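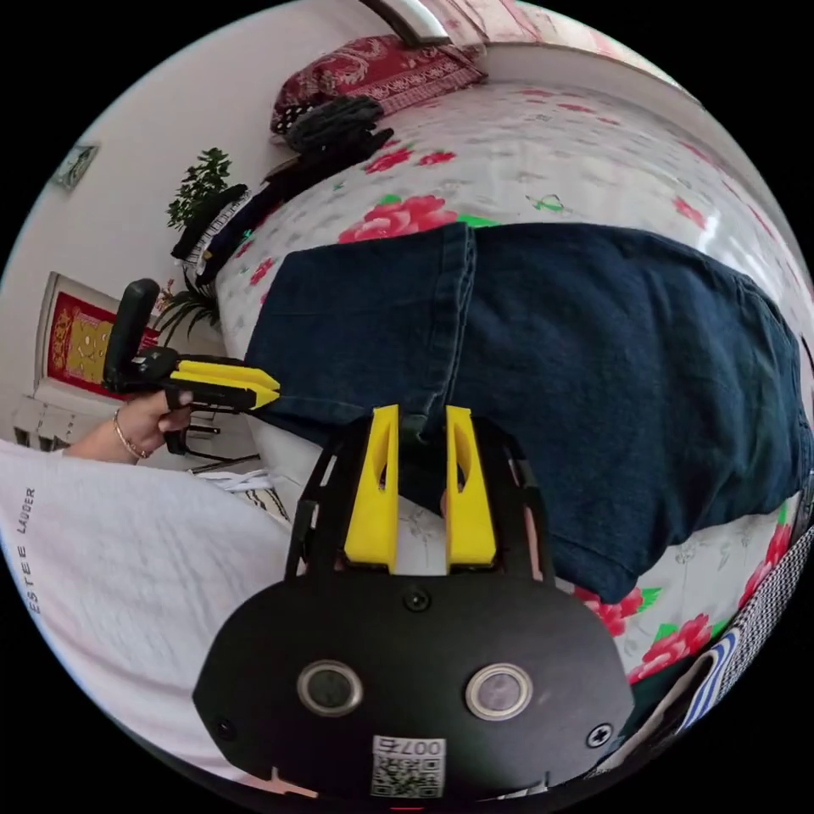 *Dark navy jeans on the bed. Stitched hem and side seam near the leg opening.*

# Pledimard mattress cover, cotton, with zipper

The Pledimard is a full cover for the mattress, closed on three sides by a zipper. We sew it in our workshop in Girkidberg and sell it in four widths. It goes under the sheet and stays there for a long time, so we tried to make it quiet, flat and easy to wash.

Many customers write to us that their bed is also a table and a chair. They fold clothes on it, they sit on it to put on shoes, they leave a suitcase there for two days. A thin cover moves under this kind of use and makes folds in the corners. The Pledimard is cut a little tight on purpose. The first time you put it on, it is better to be two persons.

## Material

- Outer side: woven cotton, not bleached
- Inner side: brushed cotton
- Zipper: nylon, with a fabric flap over the slider
- Washing: up to 90 degrees
- Mattress height: up to 30 cm

The cotton comes from the weaver Serrano, in rolls, and we wash it before cutting. After the first wash at home it can still become shorter by a very small amount. Please do not iron the zipper.

## New jeans and light bedding
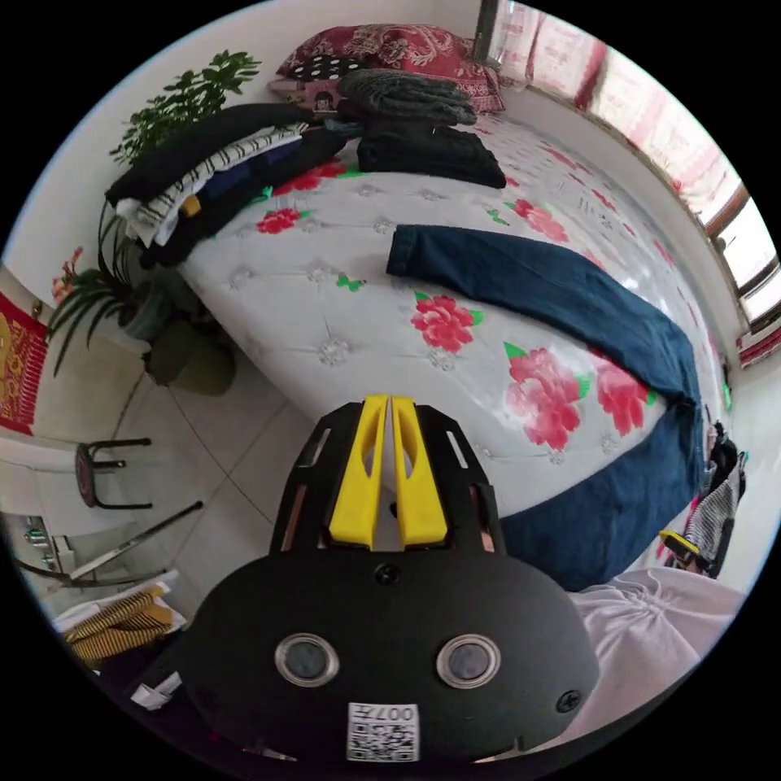
*Beside the bed.*

We receive this question every December, when people get dark clothes as presents. New denim can leave blue color on light cotton, mostly when one of them is damp. If it happened to you, take off the cover and wash it alone, with cold water first. Do not put it in the dryer before the spot is gone, as the heat makes the color stay. Two customers had success with white soap and a soft brush. I tried this also on a sample and the spot became pale but I could still find it by the window.

For old spots we can exchange only one panel. Write to us before you send anything, and tell us the width and the color of the thread (white until 2020, gray after).

## Sizes and price

| Width | Length | Price |
|---|---|---|
| 90 cm | 200 cm | 62 euros |
| 120 cm | 200 cm | 71 euros |
| 140 cm | 200 cm | 78 euros |
| 160 cm | 200 cm | 86 euros |

Please measure the mattress and not the bed frame. The difference can be 4 cm, and then the zipper does not close.
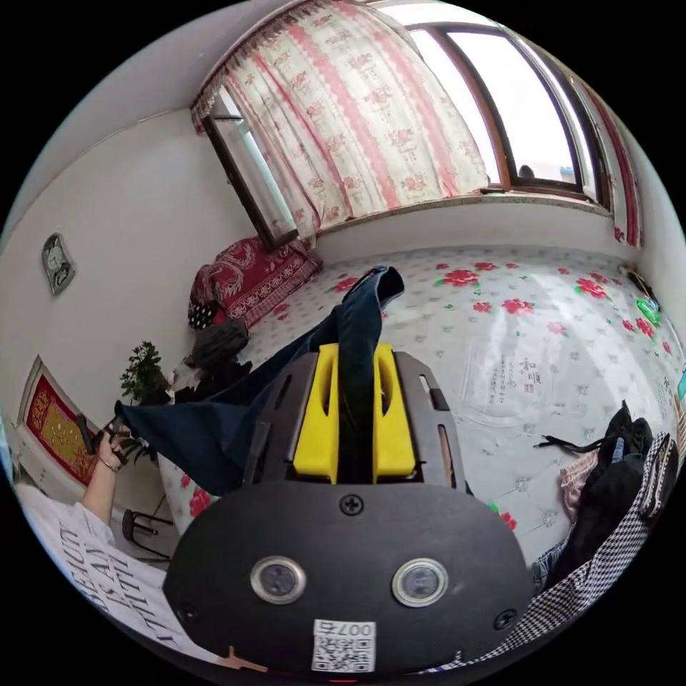 *Dark fabric, held at the far end by hand.*

## Delivery and return

The cover is sent folded in a paper bag. You can return it in 30 days if it was not washed. Covers with a special length are made to order and we cannot take them back, except if the mistake is ours.

The matching pillow cover, model Zakness, is not available at this moment. The new zippers did not arrive yet.

Text and measurements: Albertina Seixas, 25 Mar 2022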